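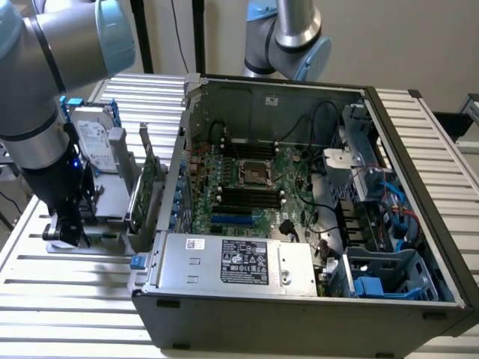 Obadia Lema asked at the midterm review whether the project was collecting examples of a task or examples of an operator, and requested that the final report answer the question directly. The remark changed the plan of work for the second half of the project, and the sections below are organized with it in mind.

Collecting Two-Arm Demonstrations for Desktop Computer Disassembly
Final Project Report, Gurnitz Robotics Laboratory, Ploststead Technical College
Submitted by Lenuța Chiriac on behalf of the project group

Summary

The group collected demonstrations of two-arm manipulation on desktop computer towers for use in training an imitation learning policy. The original goal was 1000 accepted demonstrations across 11 subtasks. At the close of collection in May, 656 demonstrations had been accepted. This report covers the workspace, the collection procedure, the acceptance rules, the problems met during the work, and the condition of the data set at handover. Training results are outside the scope of the report and will be presented separately by the group that takes over the data.

Background

Used office computers are often taken apart by hand so that drives, cards and memory can be tested and placed in other machines. The work is repetitive, but it is not uniform. Latches differ between models, cables cross the space where a hand or tool must enter, and a part that slides out easily from one case may bind in the next. A fixed sequence of programmed motions is poorly suited to these conditions. The group was therefore assigned to gather examples in which a person guides the arms through each subtask, with the intention that a policy could later be fitted to the recorded motions and camera views.

The towers were supplied by Vundarley, a local reuse shop, under an agreement that all parts would be returned sorted. Storage drives were erased by the shop before delivery.

Workspace

Each tower is laid on its side on the aluminum table with the side panel off and the interior facing up. One arm works from the left of the case and the other from the rear, near the wall. A fixture to the left of the case holds parts outside the tower: a hard drive stands in its gray carrier, and an expansion card stands upright in a holder next to it. The fixture gives each part a known resting pose, which allows the same subtask to be recorded in both directions, as a removal and as an insertion.

A fixed camera views the whole workspace. Joint positions, gripper commands and camera views are stored together by Figueroa, the recording program written by an earlier project group. Figueroa was used without changes to its file format. The group did add a field for the operator's initials, which was stored in the existing notes section of each file.

The first layout placed the parts fixture on the other side of the tower. Operators found that the left arm then had to reach across the drive cage on every insertion, and several early recordings were spoiled by contact with the cage. The fixture was moved in the second week and has remained in the same place. Recordings made before the move were discarded in full.

Subtasks

The subtasks were chosen after a week of manual disassembly in which members of the group wrote down each separate action. Actions that required a screwdriver were excluded at the advice of the laboratory staff, as the grippers do not carry tools. The final list was as follows.

Lift the drive carrier out of its bay.
Place the drive carrier in the fixture.
Return the drive carrier from the fixture to its bay.
Hold a loose cable aside with one arm while the other reaches past it.
Unplug a data cable from a drive.
Open a memory latch.
Remove a memory module.
Seat a memory module.
Draw an expansion card out of its slot.
Place an expansion card upright in the holder.
Return an expansion card to its slot.

Processor removal was considered and dropped. The socket pins were judged too easy to damage, and replacement boards were not in the budget. Boards without a processor were accepted for use, as no subtask depends on one being present.

Collection Procedure

An operator sat at the leader controls, with a second member of the group at the recording station. The second member read the subtask name aloud, started the recording, and stopped it when the operator released the controls. The roles were exchanged at the end of each block. The second member also entered a short note for every recording, including those that failed.

Before each block the tower was moved to a new position within a taped outline on the table. In the first half of the project this step was performed loosely, and the positions tended to drift back toward one that the operators found comfortable. From the midterm onward the position was drawn from a printed list prepared in advance. The same list gave the starting pose of each arm and stated whether loose cables were to be left across the case or moved toward the cage.

The operators were told to complete each motion at an even pace and to recover from small mistakes without stopping. A recording in which a gripper misses the edge of a carrier, backs off and tries again is of value to the learning system, provided the second attempt succeeds. This instruction was given late. Many of the earliest recordings were stopped at the first slip and deleted, and the group regrets their loss.

Acceptance Rules

Each recording was reviewed by a member who had not taken part in it. A recording was accepted if the subtask was completed, if no part was dropped outside the fixture or the case, if the camera and joint records were both complete, and if the label matched the motion shown. Recordings with a successful recovery were accepted and given a separate mark. Recordings in which the operator reached into the workspace by hand were rejected in all cases, including those in which the hand entered after the motion was complete.

Disagreements between reviewers were common for the memory subtasks. It is difficult to tell from the fixed camera whether a module is fully seated or only resting in the slot. The group settled on a manual check at the end of each memory recording, and the result of the check was entered in the notes. Memory recordings made before this rule were reviewed again and most were rejected.

Response to the Midterm Question

To answer the question raised by Mr. Lema, the accepted recordings were sorted by operator and subtask. The result was not favorable. Nearly all of the expansion card recordings had been made by Ms. Chiriac, and the memory recordings were divided between two other members who shared the same method of approach. A policy trained on this material would have had little chance to separate the needs of the task from the habits of one person.

After the midterm, operators were assigned to subtasks by rotation, and members who had become skilled at one subtask were moved to another. The rate of accepted recordings fell sharply and did not fully recover. This is the main reason that the original goal was not met. The group discussed returning to the earlier arrangement in order to reach the target number and decided against it, with one member dissenting. The dissenting view was that uneven operators could be corrected later by weighting the data, while missing recordings could not be replaced once the laboratory period ended.

The answer, as far as the group can give one, is that the drive carrier and expansion card subtasks now contain examples of the task. The memory subtasks remain closer to examples of the operator and should be treated with care.

Problems Encountered

Cable handling took more time than any other part of the work. A thin cable does not return to the same position after it is moved, so no two recordings begin alike even when the printed list is followed exactly. The group regards this as useful variation, but it made review slow.

Card edges and the slots on the board wear with repeated insertion. Two boards were retired when cards no longer sat firmly, and the change can be heard in the motor sound of later insertions before it can be seen. The tower in use should be recorded with every file. The group began doing so only after the first board was retired.

The left gripper lost calibration on several occasions following contact with the case. A short check at the start of each block was added, in which the gripper closes on a reference pin at the corner of the table.

Condition of the Data at Handover

All accepted recordings are stored on the laboratory server with their notes. Rejected recordings made after the fixture was moved have also been kept, in a separate folder, with the reason for rejection given for each. The printed position lists and the review forms are in the cabinet beside the recording station. The towers have been returned to Vundarley, except for one that the laboratory has asked to retain for testing.

Recommendations

The next group should rotate operators from the first day of collection and should use a position list from the start. A second camera, mounted low and facing the memory slots, would remove most of the doubt in review. The unplugging subtask should be divided into two, as the grip on the connector and the pull are learned at very different rates by human operators, and the present label does not mark the point between them. Requests for access to the files may be left with the laboratory desk at Ploststead.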